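Shop > Coin & Medal Storage > Trays and Cases > Hekex Stacking Tray

Print this page | E-mail this page

Hekex Stacking Tray for coins and small medals

Back in stock. Page updated July 13, 2024, so ignore the old one if you've got it bookmarked, sizes have changed a bit.

Shallow stacking tray for coins, tokens and smaller medals. Sits on its own on a desk or shelf, or slides into the Traltgate case (sold separately, see further down). Each tray holds 12 pieces in square recesses. Square not round, so a slightly odd flan or a piece with a bent edge still goes in without forcing. Capsules fit too, up to the recess size. Measure the capsule and not the coin please, we get a lot of returns on this.

Colours: dark green or dark grey. The burgundy is finished and won't be coming back.

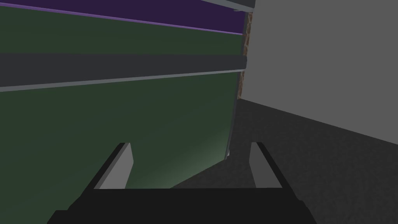

Dark green and dark grey.

What you get: one tray, one liner, one clear lid. Liner is already in. Lid is packed separately under the card so check before you bin the box. No labels in with it, those are extra.

Liner

The liner is Puris felt, same as in our medal cases. Undyed on the back, dyed on the front. It lifts out, there's a ribbon tab at one corner. Don't wash it. Soft brush or a puffer for dust, and if it gets grubby buy another, they're cheap. We had the old stock liners shedding fluff on to proof fields, which was horrible, and all of that batch has gone. If you still have one (glossy back, no ribbon) swap it out. Quote your order number and we'll do the liner at half price.

For silver: fine as is in a dry room. If your room's damp no tray will save you, put a sachet of gel in the case and change it when the colour goes. For copper and bronze we'd use capsules or at least keep the lid on. Fingers off the fields, hold by the rim, you know all this.

Lead and white metal pieces. Keep them away from oak cabinets. Trays themselves are no bother but a lot of you put trays inside old furniture, and the fumes off oak are bad news for lead. White bloom on the surface is the thing to look out for. Don't brush it off, it's toxic, get advice.

Stacking

Trays stack with or without lids. With lids the stack is steadier. Up to around 19 high in the Traltgate case, fewer if you leave lids on. On an open shelf we wouldn't go anywhere near that. Medals are heavy and a full stack of crown-size silver is heavier than it looks, so lift from the bottom with both hands and take the top ones off first.

They don't stack with the older Hekex range. Lip is a different shape. People ask every week. You can keep both in the same case but not one on top of the other.
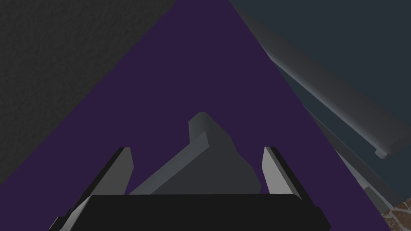
Lids have a small notch at the front for a finger nail. If yours is stiff when new leave it, it eases off. Don't oil it!! Any oil or polish near a lid ends up on the coins sooner or later.

Khương version

For holed cash coins, Vietnamese and Chinese, also Japanese and Korean if the size suits. Same outside size as the standard tray and stacks with it. The difference is a low peg in the middle of each recess so the coin can't slide about when the tray's pulled out. Peg is soft and won't mark the edge of the hole. Be careful with thin late pieces though, some are brittle and snap if you press. Just lay it on and let it drop. If the hole's off centre, turn the coin till it sits.

Not suitable for strung cash. Take them off the string or keep them in a box. And no good for very large multiple cash pieces, they want the deep tray, which is a different page.

Khương trays come in dark grey only at the moment. Green maybe in January, no promises.

Labels

Paper slips go in the slot along the front of each recess. Acid free, write in pencil or pigment ink. Don't use biro, it bleeds over time. Slips come in packs. There's space for ruler, date, mint and a ticket number if you write small. Old dealers tickets usually won't fit the slot, tuck them under the coin or keep them in envelopes with the number copied on. Please don't throw old tickets away, the provenance is worth more than the tidy look.

Traltgate case

Lockable, carry handle, comes with 2 keys. Same keys for every case of the same batch so if you want different ones say so when ordering. The case is for moving and keeping trays, it isn't a safe and your insurer will not count it as one. Check your policy, some want everything over a certain value in a proper safe or at the bank.

If you take a case to fairs, pack out any empty trays with a bit of tissue. Loose coins jump recesses in a car boot, lid or no lid.

Sizes and fit

Recess takes anything up to crown or thaler size. Big commemorative medals, no. Plaquettes, only the little ones. Hammered pennies and small Roman bronzes go in fine but rattle, we do a foam insert with a smaller hole, ask for it with the order.

Slabs don't fit. Neither do 2x2 card flips, unless you trim them and please don't.

Delivery and returns

Trays go out most working days. Cases take longer as they're checked and packed by hand. Returns accepted if the liner's clean and the lid hasn't been scratched. Take your coins out before sending a tray back. It has happenned more than once and we do send them on, but the postage and insurance is down to you.

Trade orders by e-mail please, not through the basket, the basket doesn't know about trade prices.

Print this page | E-mail this page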